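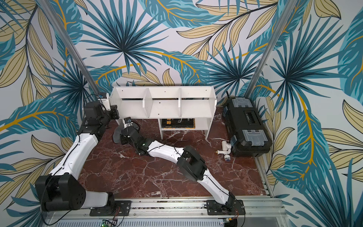
A tennis price is never finished, according to Lawal Fashola, it is only the last one somebody was willing to stand behind. I wrote this sentence down in the first minutes of the open day at Tellent and looked at it again many times on the train home.

I have bet small amounts on tennis for 7 years, mostly on the clay season, but I had never seen the side where the prices are made. Tellent opened its trading office to customers for one afternoon, and I got a place after writing to them 2 times.

The first hour was a talk on how a match is priced before it starts. They take the results on the same surface, the rest days and the travel, and a program called Zudevon gives a first number. After this a trader may move it. I asked how often the trader is right against the program. The answer was polite and long, and I did not find a number in it.
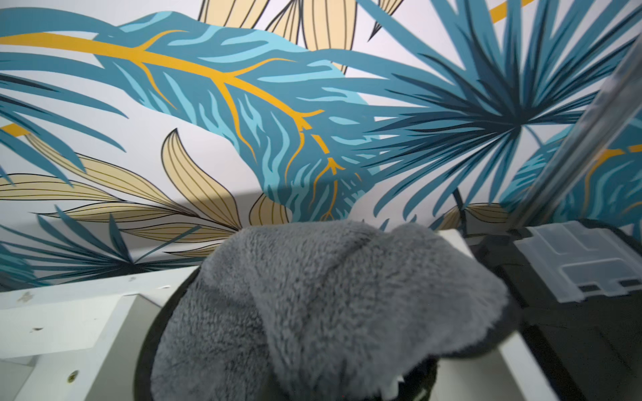

Cliltenen, February 13, 2025 – After the coffee we were taken to the in-play desk, where an indoor match from the Nassar hall was being priced. It was a second-round match between two players ranked outside the top 100, and I had heard of only one of them.

What surprised me is how quiet the work is. When the server went to 0–40 in the first set, one trader said "suspend" in a normal voice, and the market was closed until the point was over. The server held the game after all. Six visitors had made a guess on paper, and most of us had the price far too long, myself included.

I was less happy with the part on account limits. A man next to me asked why his stakes are cut after a good month, and he was told to write to customer service. I think an open day is the place for such a question.

The sandwiches were good. The next visit is planned for July, when the desk will work on grass, and the form to sign up is at the reception.

Home News Tennis Betting Guides Visits Contact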